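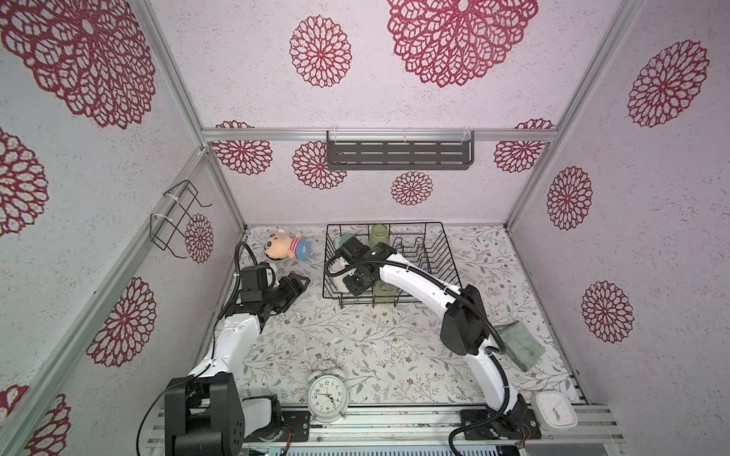
How to check if your policy depends on the background

When we train a manipulation policy from demonstrations, it often learns the wallpaper together with the task. In this tutorial I explain the test we use at Cirholm to measure this. You need a two-arm cell, a trained policy and patience for many resets.

Before you start

Choose one task with a clear end state. We use the dish rack task: the robot must take a cup and put it in the rack. Our policy, named Fandimley, was trained on 704 demonstrations, all recorded with plain gray walls. If your training data already has many backgrounds, the test still works, but the drop will be harder to read.

Step 1. Measure the baseline

Run 80 trials with the same walls as in training. Write down the start position of the cup for every trial, because you will need the same positions again later. Mark a trial as success only if the cup stands in the rack after both arms go back home.

Step 2. Change the walls only

Put printed panels on the back wall and the side walls. Choose a pattern with strong contrast and large shapes. Small patterns disappear when the image is resized for the network. Do not move the cameras while you do this. I once touched a camera mount with my elbow and had to repeat the full day.

Step 3. Change the floor

Lay a printed mat and fix it well, so the grippers cannot pull it. Run the 80 trials again with walls only, then with walls and mat together.

Step 4. Add distractors

Put objects which are not part of the task on the mat. Toys and clocks are good. Keep them outside the path of the arms, otherwise you measure collisions and not vision.

Step 5. Compare

Report each condition separately. If the success falls mostly in step 2, try random background replacement in training. We fine-tuned for 1000 steps with 3 seeds, and the wall condition came back near to the baseline. The mat condition improved less, and I do not know yet the reason.

Eskil Løken
Last edited 9/7/22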